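October bun situation, a thread 🧵

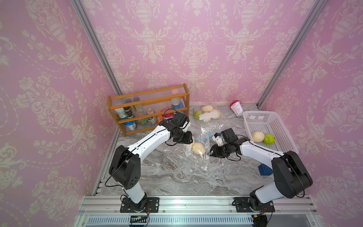 Buns, bags, basket. Spice rack holding it together in the back.

1/ I bought too many buns again. Kadir Yazıcı told me to just freeze them, so zipper bags it is, one bun at a time so they don't stick.

2/ The basket is for whatever we're eating in the next 2 days (plus a knobbly green ball, hi).

3/ Also yes, pink damask with gray marble pattern!! I love it and I'm not taking questions.

4/ Spice rack is next. I swear there are 1000 bottles in my life and I only ever reach for 3. Send shelf tips pls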